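Speaker notes – sharp tools on two-arm cells
Gaete workshop, Dec 17, 2020

Slide 1. Why we wrote our own rules
Open fast, skip the bio. Duner cell at Asthorpe, 2 arms, shared table. General safety rules cover the arms fine. They say very little about what the arm is holding. Ask the room: who has a written rule for knives? Wait for hands.

Slide 2. Blade in the gripper
Our rule: once a gripper has a blade, the other arm keeps out of its reach unless the task sheet says otherwise. Both grippers get marked on the sheet, not just the one with the knife. Point out how the knife is held – by the handle end, blade angled down toward the bowl. Left gripper has its own spot on the sheet too. 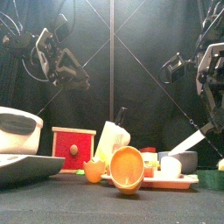 Slide 3. Before a run
Check grip on handle. Check the e-stop, actually press it. Table list next: everything on the table goes on the list, small stuff included. We had 685 runs logged by January and the list was the bit people skipped most. Dont read the whole form out, its in the handout.

Slide 4. Handing over
Person never takes a blade from a gripper. Arm sets it down, arm stops, power off to the gripper, then reach in. Flondesville site does it diferently, they use a drop tray. Both ok. Write down which one you use.

Slide 5. Speed
Limit goes on the sheet, signed. No changing it mid run. Someone will ask for our number – say it depends on the blade, see page 6 of the handout.

Questions, then 16 min break. Handouts by the door.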